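Order in the Preparation Room
Project report, second year, School Laboratory Practice
Authors: Sowmya Rodrigues and Fouad Karam
Place of work: preparation room, Illby College

1. Why we chose this subject

In our college the small glassware is used by 22 students, and it is often difficult to find. Last May we asked our class how they look for a beaker before a practical lesson. Most of them answered that they open every door until they see one. Our teacher proposed that we make a storage plan for the small things only, and leave the chemicals outside the project.

2. The cabinet

The first part of the plan concerns the cabinet with white shelves. We decided that a beaker which is going to the bench should stand in a tray, and that the tray has its own side of the shelf. The other side stays free, so that a person can put down a thing while he or she is reading the list on the door. 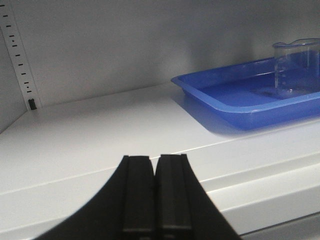 Figure 1. Cabinet shelf with the blue tray and a glass beaker on the right.

The tray has two advantages for us. It can be carried with both hands, and if a little water remains on the glass it does not run over the shelf. The disadvantage is that the tray takes much place – a bigger one would not be practical.

We also considered paper labels on the front lip of each shelf. Fouad prepared 20 labels, but the glue was weak and we gave up this idea. The shelf surface is smooth and pale, so it is easy to wipe, and we preferred to keep it plain.

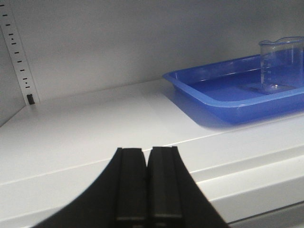 3. The bins on the table

The second part concerns the things which are needed at every lesson. For these we used three white open bins, placed side by side at the back of the black table, near the wall. Each bin has one purpose: test tubes in the left one, a beaker with its stirring rod in the middle one, the tripod stand in the right one. The low front makes it possible to see what is inside without lifting anything. Long tubes must lean in the bin, and they come out a little over the rim. We think this is acceptable for two tubes, but not for many.
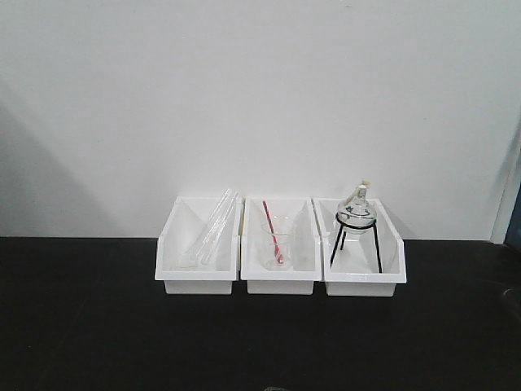

Question from our class: Who puts the things back after the lesson?
The group which used them last, before they sign the sheet at the door.

4. Checking the glass

Before a beaker goes back into its tray, it must be looked at from above, against the light. We wrote a short rule for this: first the rim, then the spout, then the bottom. A small chip on the spout is easy to miss when the beaker is only seen from the side. The blue colour of the tray helps, as the rim is well visible on it. Sowmya wanted to add the printed scale to the rule too – if the marks are worn, the beaker is kept for rinsing only. 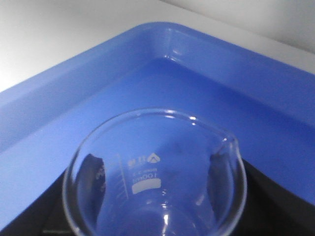

5. What we would still like to do

The plan was presented to the class on 7th February. We would like to try a fourth bin for the clamps, and to write the list on the door again in bigger letters. The sign-off sheet has place for 60 lines, and we have not yet decided who keeps the full ones.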